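Last updated: February
Reading time: 4 minutes

3. Collection of Demonstrations

3.1 Station and tasks

All examples used in this paper were gathered at one station, which we call Skirgate. It has two arms, each with a parallel-jaw gripper, and they work over a white table with a brown mat on it. The station is driven by a person who moves a pair of smaller leader arms, and the software Mevon writes down the joint positions, the gripper opening and the camera streams. We kept the table in the same place for the whole period of recording, but the objects on it were moved by hand before every episode.

The kitchen part of the set is named Bornel. We chose kitchen work for it because the tasks are long and one small error early in the episode is often felt much later. A tray that is put down a few centimetres too far to the left does no harm by itself, but it makes the next reach awkward, and the operator must then find a new way to go. We wanted such new ways to be inside the data. In total Bornel holds 870 episodes, of which 362 are from the toaster oven task. The others are from shorter tasks such as stacking, wiping and closing of lids.

3.2 The toaster oven task

The task has three stages. In the first stage the oven door is opened. In the second stage the foil tray with food is lifted from the mat and placed on the rack. In the third stage the door is closed. The operator was free to decide which arm does which part, and we did not correct this choice afterwards. In our first trials we had given a fixed order for the arms, and the movements became stiff and slow, so we gave up this rule before the real recording began.

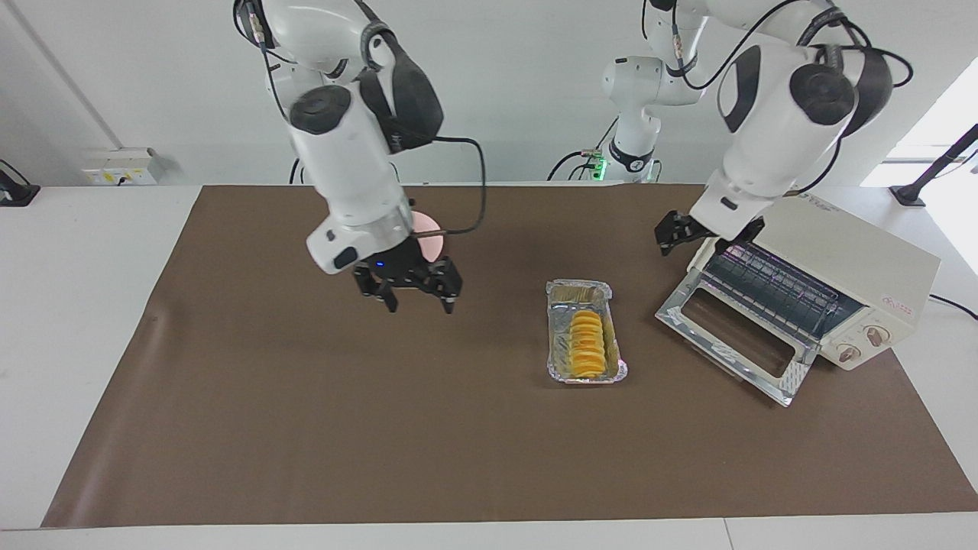
Figure 2. The toaster oven task at the Skirgate station. The oven door is folded down, and the foil tray with round slices is on the mat between the arms.

The position of the tray was the most important source of variety. Before each episode the tray was put at a new place on the mat, and it was also turned by a new angle. The oven was moved less, because the power cord limits its travel, but its angle to the table edge was also changed between sessions. We did not use markers on the mat. A policy that learns to look for a marker will fail in any kitchen where there is none, and we preferred to accept a less even spread of positions.

Foil trays behave differently from the rigid dishes in most earlier sets. The rim bends under the fingers, and when it is held at one point only, the far side of the tray sinks. Operators learned to close the gripper slowly and to wait a short moment before lifting. This waiting is visible in the joint records as a flat part, and it is tempting to cut it out in order to make the episodes shorter. We left it in. In a small test, a policy trained on the shortened episodes lifted too early and spilled the food more often.

3.3 Labelling and rejection

Each episode was watched by 2 labellers after the recording. They marked the start and end of every stage and gave one of three results: complete, complete with recovery, or failed. When their marks did not agree, they watched the episode again together. The category "complete with recovery" was added later, after we noticed that some of the best examples for learning were those where the gripper missed the door at first and then came back to it.

Failed episodes were not thrown away. They are stored in a separate folder and are not used for training in this paper, but the labels are given so that other groups can use them, for example for a success detector. Only episodes with a missing camera stream or a broken clock were removed completely, and these are not part of the totals given above.

For the transfer of data to the training machines we used the Geagea format, with small changes that are described in the appendix. The images are stored at full rate and are reduced only at the time of loading. This costs disk space, but it allowed us to repeat the experiments of Section 5 at other rates without a new export.

3.4 Limits of the set

The main limit is that the light in the room changes with the hour. The afternoon sessions are brighter, and we did more of them. We also used one oven model only, so the set says little about doors which open sideways. Both points should be kept in mind when the results in Section 5 are read.

Comments

pelletgrill: Did you try keeping the pause but labelling it as its own stage? We had the same spilling problem with thin plastic tubs and that helped a little.

Author: Thank you for this. We did not try it. The pause is inside stage two in our labels, but it should be easy to find from the gripper opening.

m_okanagan: Is the failed folder in the same download? I can only find the complete ones.

Author: It is a second archive, on the same page, below the first.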